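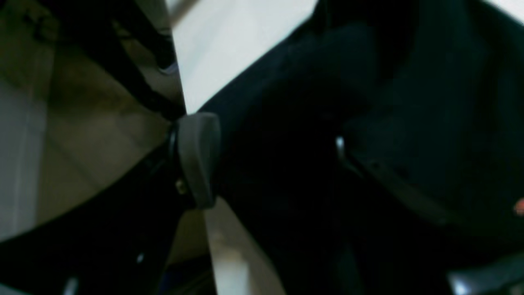

3. Setting up the indoor display

By now your Jundeo 1630 outdoor sensor should be up on its pole and blinking at you. If it isn't, go back to section 2 and get that sorted first, as the display won't find a sensor that's asleep. I did mine the wrong way round the first time and spent an evening in the garden with a torch.

3.1 Power and pairing

1. Slide the cover off the back of the display and put in the backup batteries. I use Lasia rechargeables, 2000 mAh, and they've been fine.
2. Plug in the mains lead.
3. Hold down SET until the little aerial symbol starts flashing, then let go.
4. Leave it alone for 5 minutes. Really do leave it alone! Every button you press during pairing starts the search again.
5. When the outdoor temperature appears, press SET once to save.

Note: if you get dashes where the temperature should be, take the batteries out of the display, unplug it and start again from step 1. The sensor outside can stay as it is. 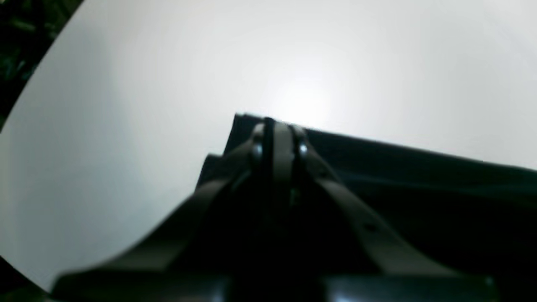 Where you put the display matters more than the booklet lets on. The screen is glossy and not very bright, so keep it facing away from windows and lamps, and have a look at whatever it's going to stand on as well. Smooth pale surfaces bounce a lot of light about – the one in the picture has a glare spot that goes almost pure white – and on something like that you'll be tilting your head to read the rainfall. A dark mat underneath helps. Mine lives on a bookshelf in the hall, a good way from the router, and I can read it from the stairs.

Caution: don't stand it above a radiator or next to the cooker. The indoor temperature is measured inside the display itself, and you'll get some very silly numbers (mine once claimed a heatwave in the hall).

3.2 Setting the air pressure

6. Look up the current sea level pressure for your nearest town. I use the Soncombe harbour page.
7. Hold PRESSURE until the figure flashes.

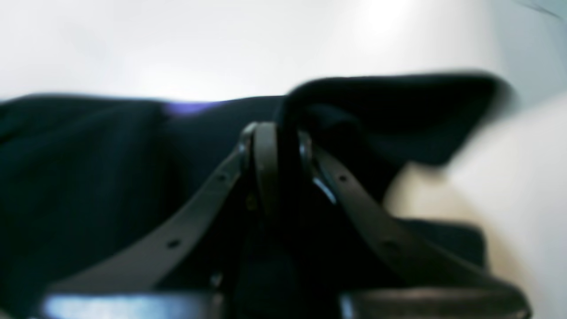

8. Use the up and down buttons to match it, then press SET.
9. Check it again after 5 days and nudge it if it has drifted.

Note: the forecast symbols are guesswork until the display has a bit of history to go on. Mine showed cloud all through a lovely sunny spell in August, then settled down.

If you want your readings on the Issa app, that's section 4. You'll need the code from the sticker on the back of the display, so copy it down before you screw anything to the wall.

Section last changed 27 October 2019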